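Nustora Puro USB microphone: review for home vocal recording

The Puro is a side-address condenser microphone with a USB-C socket, a headphone output and a gain dial. Nustora sells it to people who record covers and demos at home and don't want a separate interface. I used it through February for sung vocals and acoustic guitar, mostly in an untreated spare room, and compared it with the Bestdale dynamic I normally use for rough takes.

In the box are the microphone, a desk stand, a foam windshield and a two-metre cable. There is no shock mount. The stand is too low for singing and passes every knock on the desk straight into the recording, so I moved the microphone to a floor stand on the first evening and left it there. The thread is the standard size with an adaptor already fitted.

Build is reasonable. The body is metal, the grille doesn't flex and the mute button works without an audible click on the track. The gain dial has no markings and no detents. If you do a vocal over two sessions you will have to match the level by ear or by meter, and I'd have preferred even a crude printed scale.

The sound is bright. There is a noticeable lift in the upper range, which flatters a dull voice and makes a sharp one harder to place. On my own voice I cut a little at the top and used a high-pass filter at 80 Hz on every take. Sibilance was manageable at a hand's width from the pop screen and less so any closer. On guitar, pointed at the join of neck and body, the Puro was clearly better than the Bestdale, with more pick detail and a quieter background. Fingerpicked parts needed very little work afterwards.

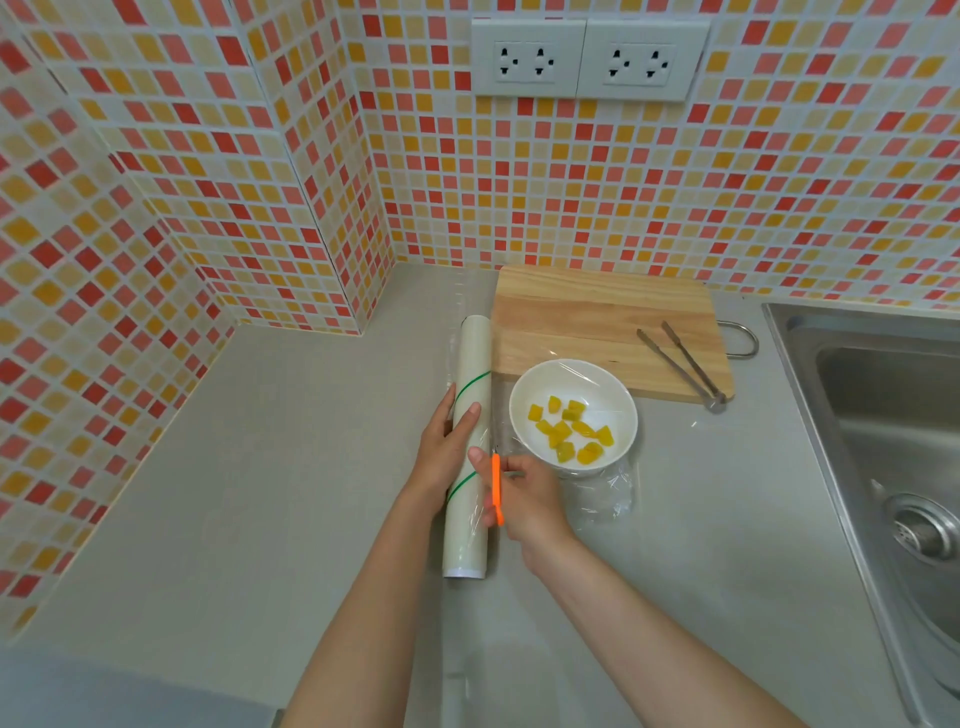

Can you monitor yourself without a delay?

Plug headphones into the microphone itself and turn off software monitoring in the recording program. The signal then goes straight to your ears before it reaches the computer. The backing track comes through the same socket, but the balance between the two is fixed, so you have to set it by turning the track down in the software.

The headphone amplifier is adequate for closed-back pairs. With my older, less sensitive set I ran it at full and still wanted more during a loud chorus. There is a faint hiss at that setting which doesn't appear in the recording.

I had one dropout in the whole period, on a Friday night, with the microphone connected through an unpowered hub. Plugged directly into the laptop it ran for takes of 10 minutes and longer without a fault. No driver was needed on either machine I tried. The firmware updater is a separate download and did nothing visible.

The obvious rival is the Van Beek, which has a marked gain control and a proper mix dial for headphones, but a thinner sound on guitar. The Puro weighs roughly 395 grams without its stand, so a light boom arm will hold it.

For anyone recording one voice or one instrument at a time, I'd recommend it with a floor stand and a better pop screen added to the cost. Duos should buy an interface and two microphones. I will keep the Puro for guitar and go on using the Bestdale for guide vocals.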